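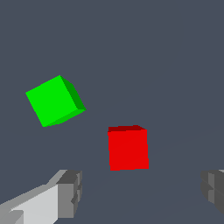 Green and red cubes on a slate-grey background

Are paid colour consultations worth it for a small flat?

Posted by Jeanie Semple in Decorating and Colour

I'm repainting a north-facing living room and the hall that leads off it. A friend swears by a service called Pimness, where you send in photos of the room and they post you a "personal palette" with a little booklet. It costs £99. The sample booklet on their site says that green "settles" a room, that red "raises appetite and conversation", and that every home has a dominant colour it wants to be. Mine would be worked out from the photos and a questionnaire that includes my birth month (November, if it matters, which I doubt).

I was leaning towards a slate grey for the walls with a bit of green and red in the cushions and the rug. My friend says those two fight each other and I'd need a professional to make it work. Is there anything in this, or am I paying for somebody's opinion in a nice envelope?

The paint itself will come to £190 if I go for the brand I like, so another 99 on top is a fair chunk.

Saimi Pesonen
Opinion in a nice envelope. I painted houses for years and I've seen plenty of these booklets. The customer pays up, the booklet says "warm neutrals", and then we stand in the hall at four in the afternoon and the warm neutral looks like wet cardboard. Whoever wrote it hadn't stood in that hall.

A north-facing room gets cooler light for most of the day. A slate grey that looks soft in the shop can go quite blue in there. Buy tester pots of 3 greys, one of them with some brown in it, and paint each on a big sheet of lining paper. Leave a white border round it so the old wall colour doesn't confuse you. Move the sheets about. Look at them at breakfast and again with the lamps on. Do this for a week before you buy anything larger.

I'd be wary of the claim about red and appetite as well. I have read it in a lot of magazines and never once seen them say where it came from. My own dining room was red for years and people ate what they were given.

As for your friend's rule, red and green are opposite each other on the usual painter's wheel, so each makes the other look stronger. That's worth knowing before you buy a rug. Small amounts of both against a plain grey can look perfectly good. Large amounts, both at full strength, can be tiring — but a duller green or a brick red will calm things down without any booklet.
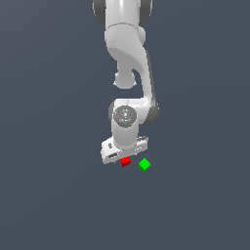

Red and green again, with white and dark grey

Kenna Skinner
I had the Pimness thing done as a present. The booklet was pretty. My colour was "river clay" and so was my sister's, and her flat is nothing like mine.

Covadonga Marín
I agree with most of what Saimi says, though I don't think all paid advice is rubbish. If someone comes to the flat and looks at your floor and your curtains, you might get something useful out of it. Ask them what they would change and why. If the answer involves the personality of the hallway, show them out.

Check whether they earn anything from the paint they recommend, too. I had a visit from a firm called Nelumico and every colour in their report came from one range. I took the list to an ordinary trade counter and had the nearest matches mixed for £73. I can't tell the difference, and the hall has had two winters of bicycles against it.

Don't forget the finish. Matt hides lumps in old plaster but a basic one will mark in a narrow hall, so look for one sold as washable.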